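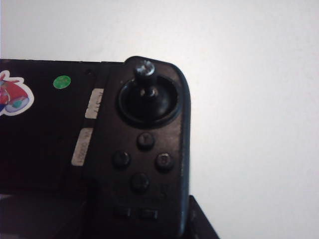
Lostville, July 2024

Trusedero Dog Flotation Vest

The Trusedero is a flotation vest for dogs that work or travel on boats, docks and barges. It is made by Dallar and sold in five sizes. The current version replaces the one we carried through February, and the two use different buckles, so spare straps for the old vest do not fit the new one. We still have old-style straps in stock. Order them under the old part name, Trusedero One.

The vest has foam panels along both sides, across the chest and under the chin. The chin panel helps hold the dog's head up while it is swimming and can be taken off for dogs that don't like it. Two belly straps and one chest strap close with side-release buckles. The outer shell is a coated nylon in orange or yellow. The inside is a mesh that dries faster than the shell, and the vest should be hung up inside out after use.

Lifting handles

There are two handles on the back, one over the shoulders and one over the hips. Both are sewn through the shell and into a webbing frame that runs under the belly. On the large and extra large sizes the handles are wide enough for a gloved hand or a boat hook. For a lift up a high side, use the steel ring between the handles together with the Pichon sling, sold separately. The ring is rated for dogs up to 300 pounds on every size, which covers any dog the vest will fit. Do not lift by the leash ring at the collar. It is only for a leash.

Sizing

Measure the chest at its widest point, just behind the front legs, with the dog standing. Weight is only a rough guide and the chest measurement decides the size.

Extra small: chest 13 to 17 inches
Small: chest 17 to 22 inches
Medium: chest 22 to 28 inches
Large: chest 28 to 34 inches
Extra large: chest 34 to 42 inches

If your dog falls between two sizes, order the smaller one for a short-haired dog and the larger one for a heavy coat. You should be able to slide two fingers under each strap. Check the straps again after the first few minutes in the water, as a thick coat flattens when it gets wet and the vest will loosen.

Deep-chested breeds such as greyhounds often need the long chest strap. It is free with the vest if you ask for it in the order notes.

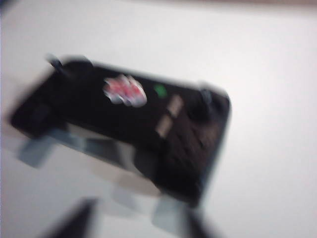
Black handheld controller with a green spot.

First use

Put the vest on at home and leave it on for a short time with the chin panel removed. Some dogs freeze or try to roll out of it. Give them a few sessions before going near the water. Then start from a beach or a ramp where the dog can walk in, and add the chin panel once it is swimming level. A dog that swims with its back end low usually has the rear belly strap too loose.

Practice the lift on land before you need it. Take hold of both handles, keep your back straight and bring the dog up level. A large dog in a soaked vest is heavy, and for anything over 55 pounds we recommend two people or the sling.

The vest is a swimming aid. It does not replace watching your dog, and a dog wearing one should never be left alone on deck or tied up near the water. It will keep a tired dog at the surface, but it will not keep it warm, and cold water is still dangerous.

What's in the box

Vest with chin panel attached
Clip-on whistle for the handler
Reflective name patch, blank
Care card

Lights are not included. There is a loop on the back, behind the rear handle, that takes most clip-on strobes.

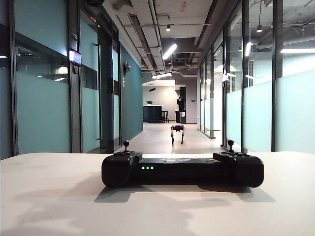 Care is simple. Rinse the vest in fresh water after every use in salt water and open and close the buckles under the tap to clear out sand. Hand wash with mild soap when it needs it. Do not use a dryer, and do not leave the vest on an engine cover or heater. Store it flat or hanging, with nothing heavy on top. Foam that has been crushed for a winter does not always come back.

Look over the seams, the handles and the steel ring at the start of every season. Replace the vest if the foam feels hard, if any stitching on the handles has come loose, or if the vest has been in contact with fuel or diesel. Fuel weakens the foam and the smell bothers most dogs.

Prices and stock

Extra small to medium are in stock in both colors. Large is in stock in orange only. Extra large is made to order and takes three weeks. Our last delivery was 376 vests and most of the yellow ones have gone, so call ahead if you plan to pick one up in person.

Item numbers start with 1,214 in the printed catalog. Leave out the comma when you type them into the order form, or the form will reject the number.

Marinas, ferry operators and rescue groups can order at the trade price with five vests or more, mixed sizes allowed. Write to Kiyoshi Ueda in the Lostville office and include your delivery address and the sizes you want.

Returns

Unused vests can be returned or exchanged within 30 days. Trying the vest on indoors is fine. Once it has been in the water we can only exchange it for a fault. Please brush off dog hair before sending it back, and include the chin panel and the whistle.

Goes with: Pichon sling, long chest strap, replacement chin panel, side-release buckle set (new style).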